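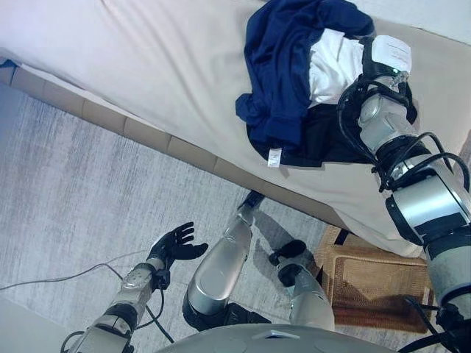
Laundry duty: the right hand goes in on a navy top while the left waits with its palm up.

We use cookies to remember your reading preferences. Manage settings.

Last updated: October

I have never cared so much about a shirt. It's a navy blue one, it was in a heap on a bed, and for most of a Monday I stood next to it rooting for a machine to pick it up.

I was in Skitummont, at the test house run by a small outfit called Trumcombe. They don't build robots. They buy hands, bolt them onto other people's robots and find out what the hands are good for, then they write it all up for companies that would like to know before spending the money. I'd asked if I could come and watch a comparison from start to finish, and they said sure, bring a book, it's slow (it is slow, and I never opened the book).

The matchup was between two hands for household fabric. One was the Nigatu, a five-fingered hand that they like for anything with an odd shape. The other was the Fivwood, a simple two-finger pinch gripper with soft pads, which costs $3,279 and looks like something you'd use to get olives out of a jar. The Nigatu costs several times that, and I was told the exact number on the condition that I not print it.

My money was on the fancy one. Fingers! Clothes are made for people with fingers, so how could you lose?

Well, cloth is awful, that's how. A mug stays mug-shaped when you touch it. A shirt changes every time something brushes against it, and a dark one is worse, all those folds melting into each other on camera. The crew told me the head camera on their setup can find the edge of a bed without any trouble and then get completely lost inside a sleeve. They turned the ceiling light off and opened the blinds at one point, which helped more than a software change they'd spent the morning on. Nobody looked thrilled about that.

Each hand got 30 tries per garment. A try meant reach in, grab, lift clear of the sheet and hold for 20 seconds. Dropping it was a fail. Picking up the fitted sheet along with the shirt was also a fail, and let me tell you, this happened a lot. There's something very funny about watching a serious piece of engineering try to lift a whole bed.

The Nigatu was lovely to watch. It would settle over the heap and close one finger after another, and when it had a good fistful you could tell it wasn't letting go. The trouble came with thin layers. Fingertips that thick would slide over a single hem again and again, like me trying to pick up a coin in mittens. On the sweatshirts and towels it was miles ahead. On anything flat, the cheap little Fivwood walked right past it. It just pinched a corner and went up.

Then there's the stuff that never makes it into a brochure. The Nigatu needed its fingers rezeroed after lunch because one had started closing a hair late. The Fivwood's pads picked up lint and got slippery, so somebody wiped them down between rounds with a damp cloth. Cables were a running argument all day – how much slack to leave at the elbow, where to tie it, whether the new ties were any better than the old ones. Too tight and the wrist can't turn. Too loose and you've got a loop waiting to snag on something. I heard more talk about cable ties than about artificial intelligence, and I found that weirdly comforting.

I did get a turn at the controls, by the way. They have a headset and a pair of gloves for driving the Nigatu by hand, and I figured I'd be a natural, having folded laundry for most of my life. I was terrible! You feel nothing. You close your own hand on air, look down through somebody else's eyes and hope. It took me seven goes to get hold of a dish towel, and when I finally had it I was so pleased that I waved, and flung it onto the floor.

So which would I buy? For a place that handles towels and heavy stuff all day, I'd want the five fingers, lint and rezeroing and all. For sorting shirts I'd take the pinch gripper and put the savings toward better lights. The crew's own pick was one of each, a hand on the left and a pincher on the right, and they were planning to try that next with a fresh pile of clothes. They also want a camera down at the wrist, so the robot can see what it's touching once its own arm gets in the way.

I drove home and did a load of darks. It took me four minutes to fold and I dropped two socks.

676 shares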